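Soup packets, sauce pouches: how do you store them?
Pantry & Storage board

korkard_kate
Moved to a smaller kitchen in February and the packet drawer is a disaster. Hot pot base, pasta sauce pouches, curry, all of it sliding around. Stand them up in a tray or lay flat? Need ideas before I buy 4 more bins I dont need.

bogale659
Flat. Always flat. Big ones on the bottom. Standing up they slump and then you cant read anything anyway

Aranka Hegyi
Disagree, standing, in a shallow tray, label facing you. I flip thru them like records. Flat = you only ever eat whatever's on top. Found a curry in mine from two apartments ago.

bogale659
ok but the puffy bags dont stand?? the blocks inside all drop to one end

Aranka Hegyi
So clip them. Perkitbridge clips, cheap, 11 in a bag.

Yaqin Tang
Sorting some right now. White tray, mix of stuff, hot pot base in with the rest. Pics
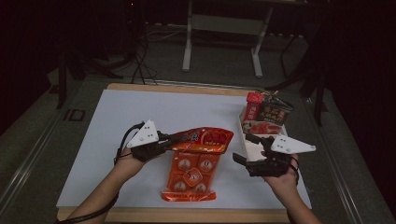
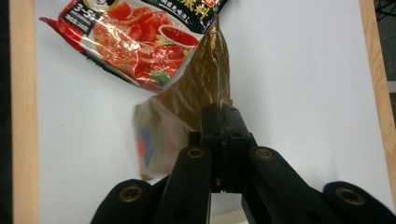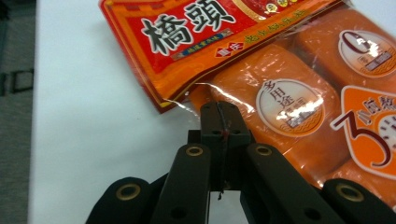 Anyway my vote is split it. Stiff or skinny packets stand up. Anything with blocks goes flat, and dont put it next to the stove, mine got soft over there last summer and it was a greasy mess.

Also if the label's in a language not everybody at home reads, put masking tape on it. "spicy", "2 people", whatever. My husband used an entire bag of base for the two of us once. Never again

korkard_kate
ooh masking tape, yes. do you write the date too?

Yaqin Tang
Month and year on the back. Front gets crowded

bogale659
still say flat. but ok on the blocks we agree lol

jus_339
Jusdale drawer dividers if the drawer is deep enough. Measure first, mine were too tall and now they hold socks

Aranka Hegyi
Dividers + standing. Thats what I've been saying

korkard_kate
Drawer's pretty shallow so prob trying the split thing tonight. Flat pile on the left, tray on the right. Will report back, gotta run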